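Cledier
Inicio | Quiénes somos | Mesas | Organizadores | Cuidado y limpieza | Contacto

Quiénes somos

Cledier es un taller de mobiliario auxiliar y organización de superficies de trabajo. Suministramos mesas pequeñas, bandejas compartimentadas y accesorios para clasificar textiles menudos y piezas sueltas. Atendemos a escuelas, talleres de costura, laboratorios de prácticas y particulares.

El trabajo se reparte en tres áreas: tableros, organizadores y mantenimiento. Las tres comparten la misma sala de pruebas y el mismo cuaderno de incidencias.

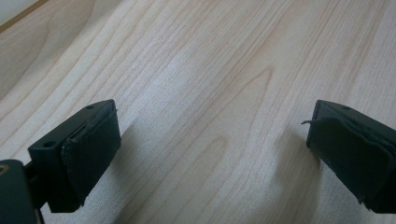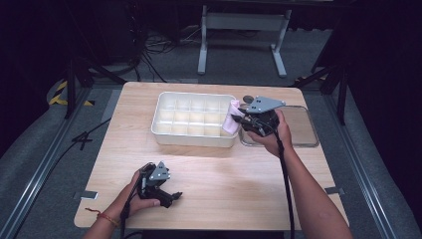
Tableros claros con veta de madera.

Halfdan Gunnlaugsson pregunta por qué se insiste tanto en el tablero si el cliente lo que compra es la bandeja. Según él, una bandeja buena funciona igual encima de cualquier cosa, y la página debería empezar por los organizadores y dejar la madera para el final.

La observación se ha debatido en el taller y no se ha modificado el orden. Una bandeja de paredes finas apoyada en una superficie alabeada balancea, y el balanceo se traslada a las piezas guardadas. La mayor parte de las reclamaciones sobre bandejas que se abren en el cuaderno de incidencias terminan anotadas en la columna de tableros. El texto sobre organizadores se ha ampliado a petición suya y figura más adelante.

Origen

La actividad empezó con el arreglo de mesas escolares. Los primeros encargos consistían en lijar, nivelar y volver a acabar tableros con cantos golpeados. Los organizadores llegaron después, cuando un taller de arreglos de ropa solicitó un sistema para separar retales por color sin usar cajones. El primer prototipo tenía las celdas demasiado profundas: el retal quedaba en el fondo y había que sacarlo con dos dedos. Se rebajó la pared y se conservó la retícula.

El nombre Privetti corresponde a la línea de tableros. Tiongson es la línea de bandejas con divisiones. Dokton agrupa las bandejas lisas, sin divisiones, y los herrajes. Los tres nombres son internos y se mantienen en catálogo por continuidad de referencias, aunque en los albaranes antiguos todavía aparecen mezclados.

Tableros (línea Privetti)

El formato de referencia es el cuadrado con esquinas redondeadas. La esquina redondeada reduce el desconchado del acabado y evita enganches de tejido al arrastrar una prenda por la mesa. Se fabrica también con esquina recta bajo pedido, con plazo mayor.

El acabado estándar es claro. Sobre fondo claro se distinguen bien hilos, botones y alfileres oscuros; los transparentes y los blancos se distinguen peor, y para ellos se suministra un tapete gris de quita y pon. Quien trabaje bajo una luz de techo debe contar con algún reflejo sobre el tablero. Se atenúa desplazando la mesa respecto a la luminaria. No se recomienda aplicar productos matizantes por cuenta propia.

Antes de salir del taller, cada tablero pasa por cinco comprobaciones:

Planitud, con regla en las dos diagonales.
Continuidad del canto, a mano y con un paño que no debe engancharse.
Uniformidad del acabado, con luz rasante.
Apoyo, con el tablero montado y cargado en cada esquina.
Limpieza, con paño seco.

Las piezas que fallan en planitud se retiran. Las que fallan en acabado se repasan una sola vez; si el defecto persiste, se venden como segunda calidad con la marca correspondiente en la cara inferior.

Organizadores (línea Tiongson)

Bandejas rectangulares con borde elevado y retícula interior de paredes delgadas. La disposición más solicitada es la de tres filas de seis compartimentos. Existen otras retículas, pero los recambios y los separadores adicionales solo se mantienen en existencias para esa.

Se suministran en blanco. Durante dos temporadas se ofreció un gris medio que se abandonó por la dificultad para ver el polvo acumulado en los rincones, que luego pasaba a los tejidos.

Criterios de uso que aplicamos y transmitimos al cliente:

Una sola clase de artículo por compartimento. Si un artículo no cabe, se le asignan dos celdas contiguas de la misma fila y se anota en la ficha.
Los textiles pequeños se guardan doblados o enrollados. Un paño que sobresale del borde acaba tapando la celda vecina.
La primera columna se reserva para lo que se usa a diario.
La última columna se deja libre para devoluciones y artículos sin clasificar, y se vacía al cerrar la jornada.
Las bandejas no se apilan cargadas.

La reserva de la última columna es el punto que más se discute en las instalaciones. Hay clientes que la consideran espacio perdido. Nuestra recomendación se mantiene: sin una zona de devoluciones, lo no clasificado se deja sobre la mesa.

Bandejas lisas (línea Dokton)

Son bandejas transparentes, rectangulares, poco profundas y con un reborde fino. Se usan como zona de paso junto al organizador: lo que entra se deposita primero en la bandeja lisa y desde ahí se reparte a las celdas. La transparencia permite ver el fondo desde cualquier ángulo y comprobar que no queda nada debajo. En su contra, se rayan antes que las blancas y las huellas se notan más.

La colocación habitual es organizador a la izquierda y bandeja lisa a la derecha, con los bordes próximos. Para personas zurdas se invierte. No es necesario fijarlas a la mesa; cuando el uso lo requiere, se añaden almohadillas adhesivas en las esquinas inferiores.

Mantenimiento

Tableros: paño ligeramente humedecido, siempre en el sentido de la veta, y secado inmediato. Nada de estropajo ni de alcohol. Las marcas de grasa se tratan con jabón neutro diluido.

Organizadores: agua templada, jabón y un pincel de cerda blanda para los ángulos de las celdas. Se secan boca abajo sobre un paño. El lavavajillas deforma las paredes interiores y anula la garantía.

Bandejas lisas: el mismo procedimiento, con paño de microfibra y sin pincel.

Paños de limpieza: se lavan aparte y sin suavizante, que deja película sobre el acabado. Los de color se prueban antes en la cara inferior del tablero.

El servicio de revisión incluye renivelado, repaso de cantos y sustitución de almohadillas. Se solicita con el número grabado bajo el tablero. En mesas sin número, el cliente debe enviar las medidas de los cuatro lados y la altura desde el suelo.

Instalación y suelos

Sobre moqueta, la mesa se asienta durante los primeros días y conviene revisar el nivel al cabo de una semana. Sobre suelo duro el nivelado es inmediato. En ambos casos se comprueba con la mesa vacía y se repite con el organizador colocado. Las instalaciones en escuelas se concentran en septiembre; los pedidos destinados a ese mes deben confirmarse antes del cierre de verano.

Datos de servicio

Plazo de preparación de tableros estándar: 21 días laborables.
Pedido máximo por entrega única: 300 bandejas.
Referencias activas en catálogo: 406, recambios incluidos.
Datos revisados en febrero de 2026.

Los pedidos que superan el máximo se dividen en entregas sucesivas sin coste añadido. Las referencias retiradas se pueden consultar, pero no se fabrican de nuevo, salvo los separadores de la retícula de tres por seis.

Visitas y muestras

La sala de pruebas se visita con cita previa. Se puede traer material propio para ensayar la clasificación: retales, bobinas, botones, piezas pequeñas de laboratorio. No se admiten adhesivos ni pinturas sobre los tableros de la sala. La sesión dura una hora y termina con una propuesta de distribución por escrito, en la que se indica qué artículo corresponde a cada celda y qué elementos conviene dejar fuera del organizador.

Las muestras de acabado se envían por correo en piezas pequeñas. El tono de la muestra puede diferir ligeramente del tablero terminado, y cambia también según la luz del local, de modo que conviene mirarla en la habitación donde se instalará la mesa y a la hora en que se vaya a utilizar. Las muestras no se devuelven.

Consultas técnicas, solicitud de fichas y recambios: formulario de la sección Contacto, indicando la línea (Privetti, Tiongson o Dokton) y la referencia completa.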